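Household Tips from the Hudusach Open Day: Small Parts, Boxes and Drawers

Published Jul 6, 2023

The Hudusach Centre opened its workshop to residents at the start of the month. Visitors were shown how staff and machines sort, pick up and put away small household items, and many asked for the storage advice given at the benches to be made available in writing. The notes that follow were prepared by Augustina Laryea of the Household Skills Office, with help from the demonstrators.

Choosing a box

A divided box with a hinged lid suits screws, hooks, fuses, picture pins and sewing notions. Tinted or clear plastic allows the contents to be checked without opening the lid. Compartments with rounded bottoms are easier to empty, as a small washer can be slid up the curve with one fingertip. In a square-cornered box, a strip of folded card laid along the base serves much the same purpose.

Opening and filling

Place the box on a flat, pale surface before opening it. Dropped pins show up well against white, and a plain tabletop is quicker to wipe than a patterned cloth. Open the lid fully and let it lie back. A lid left half raised tends to fall shut on the hand, and the gripper used at the demonstration had the same difficulty on its first run of the morning.

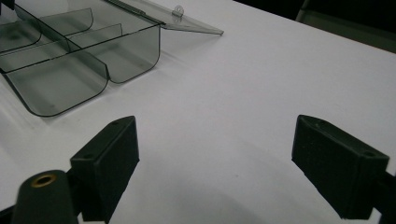

Photo: Elikem Boateng / Hudusach Centre

An organiser box with its lid folded back on a white table, beyond the fingers of the hand-held gripper.

Fill the rear compartments first and work forward. Items in daily use belong in the front row. Compartments should be filled to no more than two thirds of their depth — overfilled sections spill into their neighbours as soon as the box is carried.

Mariama Bawa, who led the afternoon session, advised visitors to keep one compartment free for oddments found on the floor. It should be emptied on the first of each month.

Latches and hinges

Thin plastic latches whiten before they break. Press the tab at its centre and avoid levering it with a screwdriver. A stiff hinge may be eased with a little washing-up liquid on a cotton bud, rinsed and dried before the box is put back into use. Oil should not be used, as it collects dust and marks paper labels.

Labels

Labels should go on the front wall of the box and not on the lid, where they are hidden once it is opened. The Centre numbers its boxes and keeps a written list inside the cupboard door; number 26, for instance, holds curtain hooks and nothing else. Pencil on masking tape is adequate for most homes.

Cleaning

Wash empty boxes in lukewarm water with a soft cloth. Scouring pads scratch clear plastic, and dishwashers may warp a thin lid. Leave the box upside down on a towel overnight.

Further sessions

The demonstration will be repeated at Holanda later in July. There are 62 places, and bookings may be made with Nana Mahama at the front desk, extension 3210. Children under 12 must be accompanied by an adult. Visitors may bring up to 2 boxes of their own for advice on sorting.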